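## Fitting a headcollar on a pony that moves its head away

These notes are for new members of the Demwood yard who have been shown how to put on a headcollar once and now have to do it without help. They assume a pony that is used to people but lifts or swings its head when the collar comes up.

1. Check the collar before you go in. The buckle should be undone, the noseband hanging open and the lead rope already clipped on. Saarela's collar and Dorow's look alike on the hooks, so read the tag.
2. Walk up to the near side, towards the shoulder. Speak before you touch.
3. Pass the rope over the neck and hold both ends under the throat with one hand. Don't wrap it round your fingers.
4. Stand beside the head, facing the same way as the pony. Put your right arm under the jaw and rest your hand on the front of the nose.
5. If the head goes up, keep your hand where it is and let it go up with the pony. Wait. When the head drops, take your hand off for a moment, then start again from step 4.
6. Slide the noseband up over the nose with both hands. Bring the strap behind the ears and fasten it.
7. Check the fit. The noseband sits two fingers below the cheekbone, and you should be able to slide 2 fingers under it all round.

Allow 12 minutes the first few times. If you are still at step 5 after that, let the pony stand quietly, take the rope off and fetch someone.

Ponies that have come in from the field in October often have a thicker coat than the collar was set for. Go up one hole before you start, and come back down if it slips.

Don't give feed from your hand while you are doing this. Put it in the manger afterwards, once the rope is tied to the string with a quick-release knot.
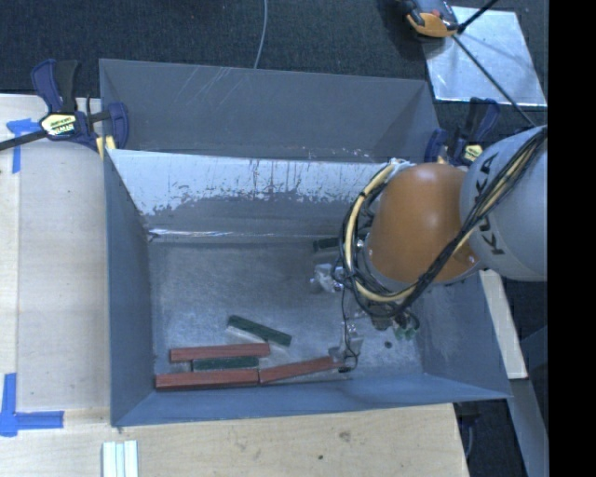
Gervasio Troncoso: Step 5 worked with Brarnano, but only when I stood further back towards the shoulder. Right next to the head he kept swinging into me. Should I still put my arm under the jaw from there, or over the neck?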